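Tidying Assistants Wanted (Part-Time, Paid, Mildly Repetitive)

Posted November 13, 2024

Do you like putting things in bags? Do you like taking them out again? Would you be willing to do both for most of an afternoon without asking what it all means? Then please keep reading, you may be the person we're after.

Godcombe is a small outfit that studies how people handle ordinary household stuff. We are looking for five people to join our packing and unpacking sessions through the end of November. The work is done at a table. You pick things up, you put them where the task sheet says they go, you clear up, and then you get a fresh sheet. The objects are the sort of thing you'd find in any hall closet, and you won't be asked to lift anything heavier than a bag of groceries.

A typical sheet has to do with tennis balls and something see-through to keep them in. It sounds easy. Clear plastic creases, catches the light and slumps when you'd like it to stand up, and a tennis ball has its own ideas about where to sit.
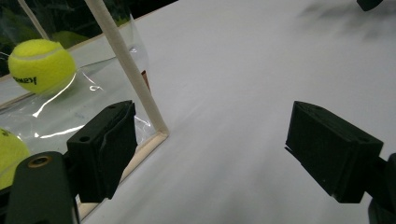 Two tennis balls behind clear plastic, with plenty of white table to spare.

What you'd be doing

Sessions last 2 hours, with a break in the middle and a kettle nearby. You'll work through the sheets at your own pace. Speed does not impress us. Mayu Ueda, who writes the sheets, would much prefer one ball placed with some thought to a dozen flung in from a distance (this has come up). Between tasks you put the table back the way you found it, and that counts as part of the job, so please don't leave it for the next person.

Who we're looking for

Adults with two working hands and a reasonable supply of patience. Left-handers are especially welcome as we are short on them. No experience needed. If you have raised toddlers, stocked shelves or moved apartments more than twice, mention it, and Atif Dogar will nod respectfully.

You should be comfortable working in front of other people and repeating the same small job many times over. We don't mind chatting while you work, but there will be stretches where you'll want to look at what you're doing.

It probably isn't for you if a bag that won't stay open ruins your day. Ours are soft-sided and they sag. You learn to go in from the top, keep the rim out of the way and not take it personally.
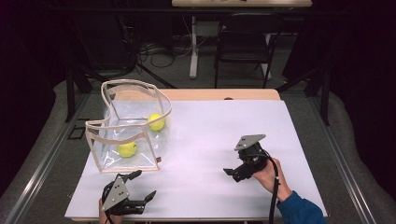

Wear something with sleeves you can push up, and leave the bracelets at home. The room has carpet, so flat shoes are fine and slippers have been known to appear. Storage is limited to a shelf, and the shelf is mostly full of Signe Løken's lunch containers, so travel light.

Pay and practical details

We pay $40 per session, at the end of the session. Come to all your booked sessions and there's a $300 bonus when we wrap up. Parking is behind the Wattanapong building – use the side door, the front one sticks.

To apply, send a few lines to Sidra Paracha at Godcombe with the times you're generally free and whether you're left- or right-handed. No résumé, please. She has read enough of them. If you get a spot, she'll write back with your first session time and a short consent form.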